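Main page | Browse | Subjects | Recent entries | Help
Search this site: Enter keyword Go
Print this entry | E-mail this entry

Writing sprint

A writing sprint is a fixed period during which one or more writers draft text without stopping to revise. It is used by fiction and nonfiction authors, alone or in groups, and is usually run with a timer. 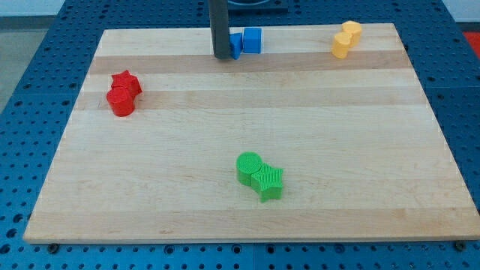 A reader's note attached to an earlier version of this entry objected that the definition was too strict, and that plenty of people fix spelling as they go and still call it a sprint. The note asked that the rule against revision be given as common practice and not as part of the meaning. Current usage supports the objection in part. Most sprint groups forbid rewriting of whole sentences but leave small corrections to the writer.

Terms

The person who sets the timer and announces the start and stop is the host or caller. The text produced is the draft or, in some groups, the count. A sequence of sprints separated by breaks is a block. A sprint in which two writers compare word totals at the end is a word war. The last term is older in some online groups than "sprint" and is sometimes used for both.

Length

Sprint length varies by group and by type of work. The common settings are 20 and 30 minutes. Shorter sprints are used as warm-ups or at the end of a block. Periods longer than an hour are generally called sessions, and the rules on revision are relaxed.

Breaks are normally shorter than the sprint that precedes them. In the Brinent format, used by several online groups, a 20-minute sprint is followed by a break of 8 minutes, and totals are posted during the break. Totals posted after the next start are not entered.

Procedure

The host gives the start time and the length. Writers note their opening word count, or open a blank file. At the start signal all talk stops, including typed talk. At the stop signal each writer finishes the current sentence and records the new count. Whether words in that last sentence are included is a matter of house rule. The Tokarz rules count them; the Sketska rules do not.

A writer who joins late may take part but does not post a total. Outlining and research are accepted in some groups and are then reported in minutes.

Scoring

Scoring is optional. Where it is used, three methods are found:

Gross count. All words added during the sprint.
Net count. Words added, less words removed. A writer who deletes a long passage may post a negative figure.
Goal count. The writer names a target beforehand and reports only whether it was met.

Gross count is the usual method for word wars. Goal count is preferred in mixed groups, where poets, novelists, and article writers work side by side and their totals cannot usefully be compared.

Software

Any timer can be used. Dedicated programs add a shared clock and a table of totals. Comach, a desktop program, locks the backspace key for the length of the sprint unless the setting is turned off. Sketska runs in a web browser and allows rooms of up to 11 writers; its house rules, mentioned above, are shown on the entry page of each room. Neither program checks the posted totals against the text.

Text editors differ in how they count words. Hyphenated compounds, numerals, and words joined by a dash without spaces are the main sources of difference. Groups that keep long-term records sometimes ask all members to use the same counter.

Use in teaching

Writing classes use sprints as an opening exercise, often with a prompt. The practice overlaps with freewriting, from which it differs mainly in purpose. Freewriting is usually set aside afterward, while sprint text is meant to go into a manuscript. In class use the totals are not normally collected.

Criticism

Objections to the method concern the quality of the draft and the time needed to revise it. Writers who plan closely report that a sprint produces passages that do not fit the outline and have to be cut. Others object to public totals, which they regard as a measure of typing. Supporters reply that the method is limited to first drafts and that private sprints need no totals.

See also: Freewriting; Word war; Writing prompt; Drafting

Entry last revised 11 July 2026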